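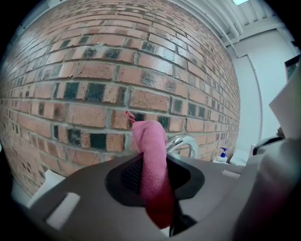 June 29, 2018
Hillamgate, brick room. Cleaning and cloth trials, continued.

Present: self, Ignacio Kowalczyk, Sixten Söderlund for the second half.

Purpose: settle which cloth we use for dusting the interior brick before the sealer test, and write down a procedure that Park can follow without one of us standing there.

Wall condition. Mixed brick, orange through brick red and tan, with the charcoal speckled units scattered through it, densest across the middle band. Pale gray mortar, joints slightly recessed. Scuffs, chips and small white streaks on some faces. I have not decided whether the streaks are salts or old paint. Scratch test and a drop of dilute vinegar on one of them before anyone applies sealer. Ignacio thinks paint. Left open.

Cloths on trial. Pink microfiber with a hanging loop, from the Rimitz pack, and the plain cotton from Herik. All washed once before use, no softener. The pink ones shed a little in the first wash and not noticeably after that.

Method. Test area of 8 courses, left of the outlet. Dry pass with a soft brush first, top to bottom, then cloth. Flat faces wiped along the course, cloth folded in four and refolded when a side is loaded. For the joints the folded cloth is too thick and rides over the recess. Twisting the microfiber into a rope gives something that seats in the joint and can be drawn along it. Cotton twisted the same way unwinds as soon as the hand moves.

Results, dry:
Microfiber, flat faces: good pickup, snags on chipped edges. Two pulled loops after the first area.
Microfiber, twisted, joints: best of anything tried. Slow.
Cotton, flat faces: moves the dust more than it takes it up. No snagging.
Cotton, twisted, joints: not usable.

Results, damp:
Both cloths leave a smear on the charcoal units that shows after drying. The red and tan units do not show it. Wiped one smear off dry after 30 minutes, the other would not come off with the cloth alone and needed the brush. Damp wiping is out for this wall unless we rinse, and I do not want that much water in the joints.

Weight gain. Tried weighing cloths before and after to get a number for pickup. The shop scale resolves to 2 grams and the difference was below that. Dropped it. If Barrett Villanueva brings back the small balance we can repeat, but the visual comparison is good enough to choose on.

Lint. Checked the test area with a flashlight held low against the wall. Pink fibers caught on the chipped edges, none found in the mortar. The color helps, they are easy to find and brush off. White cloth would have hidden them against the joints, so stay with pink even though the pack also comes in white.

Procedure as it stands:
Brush dry, top down.
Wipe faces with folded microfiber, along the course.
Twist a second cloth for the joints. Horizontals first, then verticals.
Flashlight check, brush off fibers.
Shake cloths outside. Hang by the loop, do not pile them in the bucket.
Wash warm, no softener, separate from the shop rags.

Time. One person, the full procedure, one test area: 30 minutes, most of it joints. That is too long to scale to the whole wall. Sixten suggests a narrow brush on the vacuum for the joints and the twisted cloth only where the vacuum leaves something behind. Reasonable. He will look for a brush that fits the hose we have.

Grit. The lower courses give up a coarse sand that the cloth drags. Saw fine scratch marks on one charcoal face after wiping and cannot say they were absent before. Should have checked the faces first. Next area gets a flashlight check before as well as after.

Supplies. Order 200 microfiber cloths, pink, same weight. Ask Paloma Sorensen whether the Park job can share the order.

To do:
Vinegar test on a white streak.
Vacuum brush (Sixten).
Repeat on the far end of the wall near the corner, where the light is worse.
Label the washed cloths by number of washes, laundry marker on the loop.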